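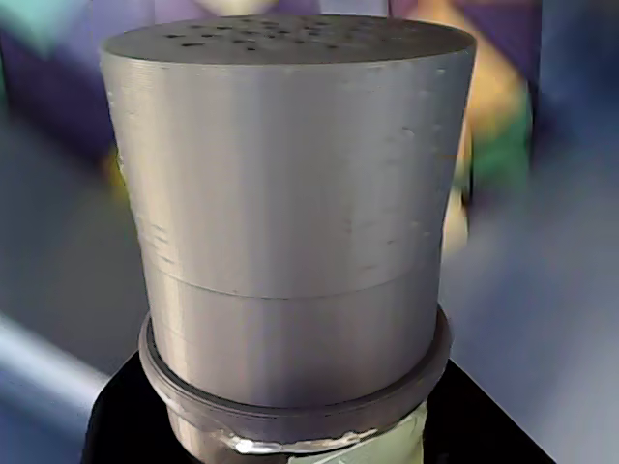

Dispensing cell, equipment plan and budget notes

This file goes together with the spreadsheet of the Nikilton project and explains how the numbers in it were made. The spreadsheet has one row for each thing we want to buy or make for the dispensing cell. Rows marked "printed" are parts we make in our own workshop, so they carry only filament and machine hours. The grey shaker-type head with the holes in its dark top is such a row, and the flanged collar it sits in is another one. The silver tape on the neck under the collar is not budgeted, please take it from general supplies. If a printed part goes later to an outside supplier, change the row type and ask for a new quote.

Last update: June 6, 2019

Columns

item – short name, the same as on the drawing
type – bought, printed or borrowed
supplier – Gurnow or Dunmore for now, empty for printed
unit_cost – Canadian dollars, before tax
qty – how many for one cell
status – wanted, quoted, ordered, received

What is included

The arm, its controller and the mounting plate come from Gurnow. Dunmore quoted the scale and the guarding. The limit for one cell without the arm is 4000 dollars, and 2000 of this is already kept for guarding. We plan 2 cells, but the second one will be ordered only when the first is accepted, probably in November. Spare heads are counted in the first cell.

What is not included

Labour, electrical work and the floor repair. The licence for the Sendach software is paid from another centre and should not be added here, we had it double in the old version.

Known problems

The freight cost from Dunmore is an estimate. The cable row shows 97 dollars, this is the catalogue price and I did not get a written quote yet. Colour of the cells in the spreadsheet has no meaning any more, look only at the status column.

Questions and corrections to Bradley Inskip.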